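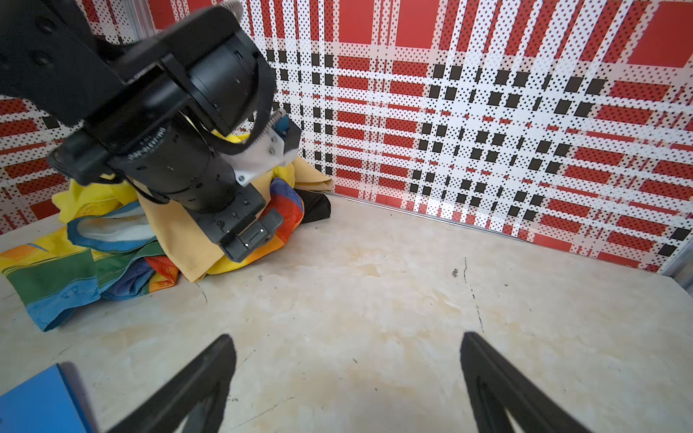 Brazo y pinza Forkeo sobre un montón de telas arrugadas, prueba de separación de prendas.

Forkeo – brazo con pinza para manipulación de textiles
Distribuye: Flolier
Disponibilidad: a partir de septiembre

Forkeo es un brazo robótico de sobremesa pensado para laboratorios, lavanderías y talleres que quieran probar la automatización de tareas con ropa. Se entrega montado, con la pinza, la cámara de muñeca y el programa de control Ichikawa.

Qué hace hoy
Coge una tela de un montón, la levanta y la deja en la cubeta indicada. Trabaja bien con paños, toallas pequeñas y camisetas. En nuestro banco de pruebas de Groltitz hicimos 233 intentos con telas mezcladas y sin ordenar. En más de 100 la pinza sacó una sola pieza al primer intento. En el resto arrastró otra tela, cerró en vacío o hubo que repetir el agarre.

Qué no hace todavía
No dobla de forma fiable. Tampoco da la vuelta a prendas del revés ni distingue bien dos telas oscuras que estén en contacto. Los estampados vivos ayudan a separar una pieza de otra en la imagen, pero un tejido a rayas plegado sobre sí mismo puede interpretarse como varias piezas. Una persona sigue siendo más rápida en todas estas tareas, y no recomendamos el equipo para sustituir un puesto de clasificación.

Contenido de la caja
Brazo Forkeo con pinza
Cámara de muñeca con soporte
Fuente de alimentación y cable de datos
2 juegos de dedos de repuesto
Licencia de Ichikawa para un puesto

Instalación
Necesita una mesa firme y luz uniforme. La calibración se hace desde Ichikawa y conviene repetirla cada vez que se cambien los dedos o se mueva la cámara. No coloque las manos en la zona de trabajo con el brazo encendido.

Garantía y servicio
2 años para el brazo. Los dedos se consideran consumible y se venden aparte. Las reparaciones se hacen en Groltitz – consulte los plazos antes de enviar el equipo.

Solicitar presupuesto
Descargar manual
Accesorios compatibles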